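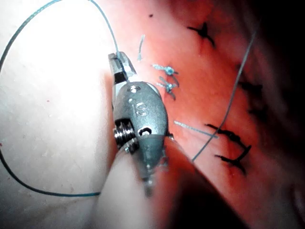 Ticket 3777 — thumbnails on the Prerus media library go gray after the update. Opened by Sunil Sheikh, 27 May 2026. I love this gallery software and I'm happy to dig as deep as you need! After moving from the Sidov theme to Khondokar, every thumbnail over a certain size comes back as a flat gray tile. Take the suture close-up: the faint "S" engraved on the metal and the thin blue-green thread between the jaws both look crisp at full size, but the thumbnail is plain gray. Full-size view works perfectly. Only the small versions fail.

What I tried first
Cleared the browser cache, then the Wetgate cache. No change.
Rebuilt all 602 thumbnails from the admin page. The first 13 came back fine (hooray!) and then the job stopped without an error.
Turned off the lazy-load plugin. No change.

Reply from support
Thanks for such a thorough report! Please raise the memory limit for the image worker, restart it, and run the rebuild again in batches. Send us the worker log if it stops.

Update from Sunil
That got me much further — the rebuild ran to the end, and only six tiles are still gray. The log says "color profile not read" for each one. I stripped the profile from one file, uploaded it again and got a beautiful thumbnail on the first try.
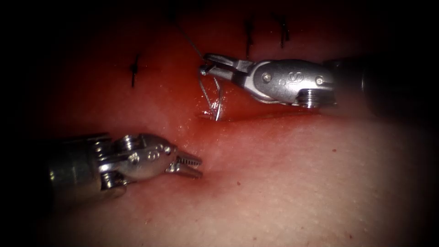
Attachment 2: re-uploaded file, three dark stitches and the incision near the center.

I'll do the other five by hand tonight. Could the rebuild page show skipped files in a list? It would be a terrific addition, and I'd gladly test it.

Status: waiting on customer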